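The Long Way Round to Baumgart

I'd been told three things about Marwa Ragab before I met her: that she doesn't do small talk, that she'd once sent a producer home from his own set, and that she would be late. She was early. She was also halfway through a plate of chips, which she pushed across the table at me before I'd got my notebook out, and we spent the next 20 minutes on whether vinegar goes on before the salt or after. So much for no small talk!

We were there to talk about Vendine, her second feature, which finally has a release date after what I can only describe as a very long time in the cupboard. If you haven't heard of it, don't feel bad. The film played one festival (Grimstead, a tiny one, lovely people, terrible parking) and then vanished. The distributor folded. A second one picked it up and wanted a different ending. Ragab said no, and that was more or less that for a good while.

"I wasn't being precious," she told me. "They wanted her to get on the boat. If she gets on the boat there's no film, there's just a woman who got on a boat." 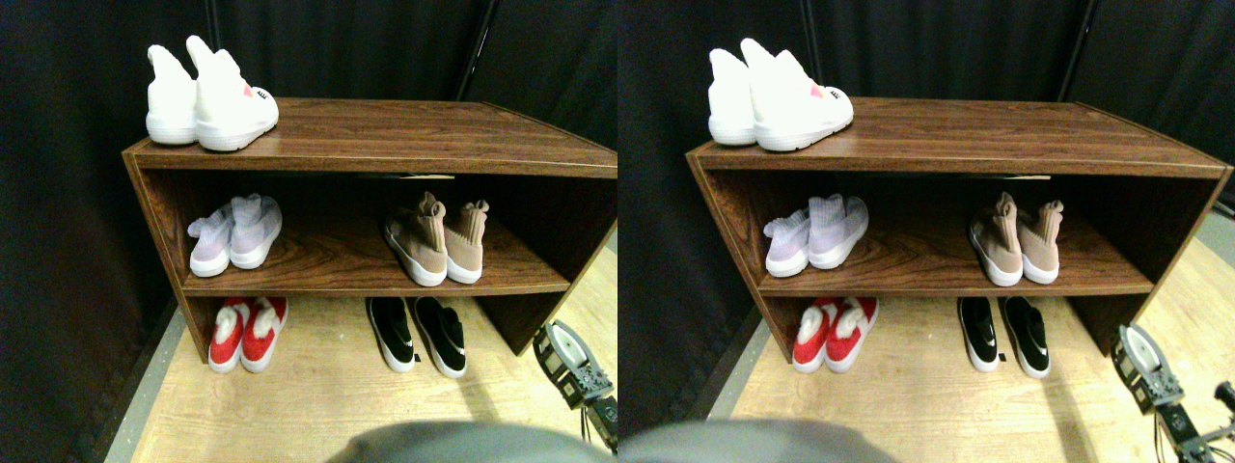

Photo: Samah Chraibi

I watched it twice the week before we met, once on my laptop with the washing machine going and once properly, with the lights off, and it's a different film in the dark. Chaimae Bennani plays Nour, who keeps the books for a ferry company and discovers that one of the ferries doesn't exist. It sounds like a thriller and for a while it behaves like one, and then it wanders off to a wedding for half an hour and you stop minding about the ferry at all. I loved the wedding. My partner, who came in for the second viewing, thought the wedding could have lost ten minutes. We're still speaking.

Bennani is wonderful. She'd only done theatre before this, and Ragab says she auditioned 137 people for Nour before seeing her in a play about beekeepers. Ismail Ghoneim is the brother, all charm and unpaid bills, and he gets the funniest scene in the picture, an argument with a parking inspector that was meant to be four lines long. They kept the camera going. He kept arguing.

The money was the other problem, and Ragab is happy to talk about it, which you don't get very often. The first budget fell through six weeks before the shoot. Rachid Benjelloun, her producer (not the one she sent home, she was keen for me to write that down), put up a page asking for help, and 3,442 people chipped in. Some of them are in the wedding. If you look at the table by the band you'll see a dentist who gave enough to get a line and then forgot it.

"He was so nervous," she said. "I left it in. People forget what they were going to say at weddings."

So what changed? Mostly Fletico, the streaming outfit that has been buying up films like this one and, to its credit, leaving them alone. Benjelloun sent them the festival cut with a two-line email. They wrote back the next day. The ending stays, the wedding stays, and there's a short cinema run first, which mattered to Ragab more than anything else in the contract.
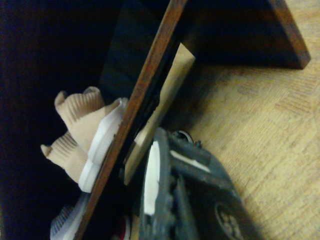

What she's doing next

The new one is called Baumgart and she's been writing it on and off since before Vendine was finished. It's set over one night in a piano factory. Bennani is in it again, Ghoneim might be if his dates work out, and there's a part for a very old dog that she hasn't managed to cast. She has seen a few. They were all, she says, acting.

I asked if she'd do anything differently this time and she thought about it for so long that the waiter came and went. Then she said she'd get the distributor's promises in writing, and she'd wear better boots, because the night shoots on the docks nearly finished her off.

Vendine opens in cinemas on July 21, 2022, and goes to Fletico after that. Stay for the credits, all 3,442 names are in there, and the song over the top is Ghoneim singing.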